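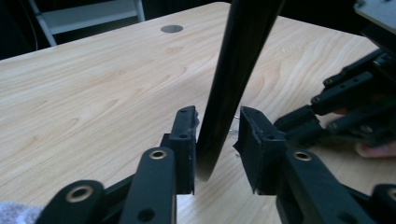
Light wood tabletop, with a white chair on the far side.

I've been home from Lotuva for a while now and I still can't stop talking about the Eskildsen Cup, so you're all going to have to hear about it too.

For anyone new to the blog, I follow Jidusby, a floorball club with a tiny budget, a gym that smells like floor wax, and the best away fans in the league (I'm one of them, so of course I'd say that). We'd never made it past the quarterfinals. Then in January 2026 we went on a run, beat two teams we had no business beating, and suddenly we had a semifinal on the road against Firon.

It's 98 miles to Lotuva from my front door, and it snowed for most of them. I left way too early, ate both of my sandwiches before I was halfway there, and walked into the arena when they were still rolling out the boards. I didn't mind a bit. I love an empty gym before a game! You can hear every ball hit the wall, and you get to watch the goalies do those strange kneeling stretches that make my hips hurt just looking at them.

The arena opened in 1960, and I think they still have the original bleachers. They're steep and narrow and your knees end up in somebody's back, but you are so close to the floor that you can hear the defenders yelling at each other. I'd take that over padded seats any time. The announced crowd was 1173, easily the biggest I've ever seen us play in front of, and most of them were very loud Firon people with drums.

Now the game. Firon came out flying. They press high with both forwards and dare you to play through the middle, and for the whole first period we kept falling for it. We were down by two before I'd even found a spot for my coat. Our goalie kept it from getting ugly, with one save off her shoulder that had even the home side clapping.

In the second period our coach dropped the center back and had us go long off the boards, which we hardly ever do, and everything opened up. We got one back on a rebound, then tied it on a free hit from the corner. It was the prettiest thing, a quick little pass across the slot and a one-timer low to the far post. I screamed so hard that I had no voice at work the next day.

I wish I could tell you we won it. Firon scored late in the third on a deflection, we pulled the goalie, hit the post (the post!!), and then the horn went. Half our bench was lying flat on the floor. The Firon players came over and pulled them up one at a time, and both ends of the building stood for that.

So we're out, and I'm weirdly happy. This is a team that lost almost every game two seasons ago, and they went toe to toe with a club that has its own bus. The younger line played big minutes in the third and never looked scared. If they all come back next season I'm going to be unbearable.

League games start again in February, and the first one is at home. Doors open an hour early, the coffee is terrible, and there's plenty of room in our section. Bring something to bang on, because I'm getting us a drum.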